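Teaching a robot to own up when it isn't sure

If you have walked past the far end of our corridor at any point since the spring, you will have heard a good deal of clattering, and perhaps Corrado Bortolotti saying something under his breath in Italian. That is the bin-picking work, and since so many of you have put your heads round the door to ask how it is getting on, Catríona Mac Mathúna and I thought it was high time we wrote something down for the newsletter.

The question behind it is simple enough to say. When a robot is faced with a bin of mixed things it has never handled before, how does it choose where to take hold? Our older method, which we called Molero, scored every possible grasp and went for the one with the highest mark. It did well with boxes and rather badly with anything squashed, shiny or oddly shaped, and the trouble was that it gave its bad guesses much the same marks as its good ones. You could watch it dive in with great confidence and come up with nothing at all, again and again.

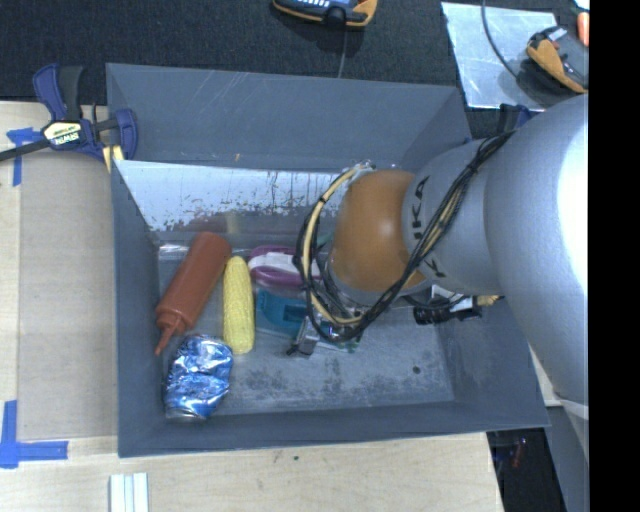
The arm at the bin, with a squeeze bottle, an ear of corn and a crumpled can among the objects.

The new method, Prarkari, is mostly Celeste Rocha's idea, and I think it is a lovely one. It makes several separate guesses about each grasp and looks at how far they disagree. If they agree, the arm goes ahead. If they don't, it gives the object a small nudge and looks again before making up its mind. It is what you or I might do when rummaging in the bottom of a shopping bag, though it took Celeste and Abílio Cordeiro most of a winter to get it working (and a very large amount of coffee, some of which I paid for).

So, to the results! We ran 364 attempts with each method, using the same objects and starting each pair of runs from the same layout, as near as we could manage by hand. Molero failed on 50 more of them than Prarkari did, and most of that gap came from crumpled and see-through things, just as we had hoped. The price is time. A nudge and a second look add 2 seconds to a pick, and Hélder Tavares, who worries about such matters on our behalf, would like that halved before we show it to anyone with a warehouse.

There is still plenty we don't understand. Nudging sometimes pushes an object into a corner, where it becomes harder to reach than before, and we haven't yet found a good way of teaching the arm to leave well alone. Catríona is trying a version that thinks about the walls of the bin as well as the objects, and she hopes to have first numbers in July. Do come by on Wednesday afternoon if you'd like to see it running, and please bring something awkward for it to pick up.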